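Two grippers, one kitchen counter

6th January

I finally had time to put the two grippers side by side. The Imgate is the one I've been using since March. The Foneck came before the holidays and sat in its box until this week. Both bolt to the same flange, so swapping takes four screws and one connector.

My test is simple. Pick up a cup, move it along the counter, let go. I ran each gripper 152 times with the same controller settings and wrote down every miss.
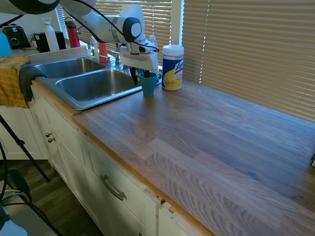 Grip force was the first thing I had to sort out. The Foneck ships set far too high for household stuff, and it dented a paper cup on the first try. I turned it down to 300 on its own scale, which doesn't match the Imgate scale at all, so don't copy numbers from one to the other. After that I stayed with a plastic cup. Going in from the top, with the fingers pointing down inside the teal cup, needs a lot less force than squeezing it from the outside, and you can work close to other things like the wipes canister.

The Imgate missed more often, mostly when the cup was off center. It closes faster, though, and the software is easier. The Foneck manual is a 40-page PDF and half of it covers a model I don't have.
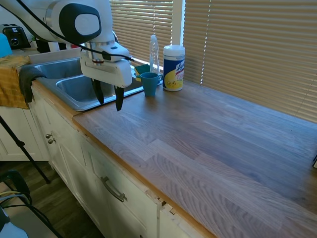 Cable routing matters more than I thought it would. With the Foneck I had to redo the clips twice before the wrist could turn all the way without pulling. The Hedegaard controller threw error 1828 each time the cable got tight, and clearing it means a full restart.

For now the Foneck stays on. The Clolow finger pads are rated for 4000 cycles and I want to see how they look by then. Sponges are next, and after that bottles with caps.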